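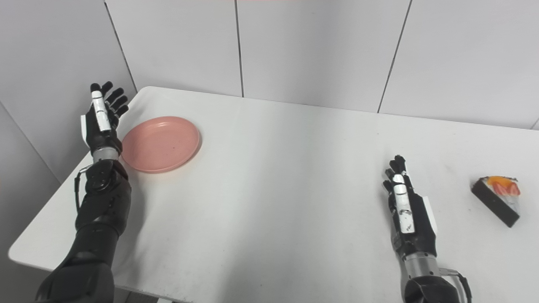 Ficción breve | Cuentos de taller

Imprimir | Enviar por correo electrónico

29 de noviembre de 2019

LA PORCIÓN

Primo Mancuso había servido postres durante 21 años y le pagaban la mañana por mirar. En el contrato decía «asesor de sala». Guido Piras, el ingeniero, le acercó un taburete y le pidió que fuera sincero.

– ¿Sincero con usted o con él?

Guido no levantó la vista de la pantalla. Al robot lo llamaban Kabbaj. Tenía los dedos negros y los pulgares blancos, y esperaba con las dos manos en alto, como quien va a bendecir la mesa. A la izquierda, el plato rosa. A la derecha, lejos, la porción de tarta tumbada de lado, con sus fresas.

– Solo tiene que ponerla en el plato – dijo Guido.

– Eso hacía yo con 400 comensales y una bandeja en la otra mano.

– Ya. Pero usted se cansaba.

Primo pensó en sus rodillas y no contestó.

La mano derecha bajó un poco, se detuvo, volvió a subir. Guido tecleó algo. La mano bajó otra vez y se quedó a un palmo de las fresas, temblando apenas. En Dredcombe, le habían contado, los inversores vieron un vídeo en el que todo esto duraba lo que dura un estornudo. Primo preguntó cuántas veces lo habían intentado antes de grabarlo.

– Es el intento 811 – admitió Guido –. El de hoy, digo. El del vídeo fue otro.

– ¿Y quién friega el plato?

– Eso es otra fase.

– ¿Y quién puso ahí la tarta?

Guido carraspeó. La había puesto Lucrezia Donati, la becaria, que también la había comprado, la había cortado y esperaba detrás de la puerta con un trapo. Primo la saludó con la cabeza. Le pareció que aquella muchacha llevaba toda la mañana haciendo el trabajo del robot, y cobrando menos.

Los dedos se cerraron por fin. Un trozo de fresa rodó por la mesa, la crema cedió y Kabbaj levantó, muy despacio, algo más de la mitad de la porción.

– ¡Eso es agarre! – gritó Guido –. ¡Lucrezia, apunta, agarre!

Lucrezia entró, pero con el trapo.

Primo pidió una cuchara. Se comió de pie la mitad que había quedado en la mesa, que no estaba mala, y preguntó a qué hora tenía que volver en agosto.

Compartir (21) | Comentarios (2)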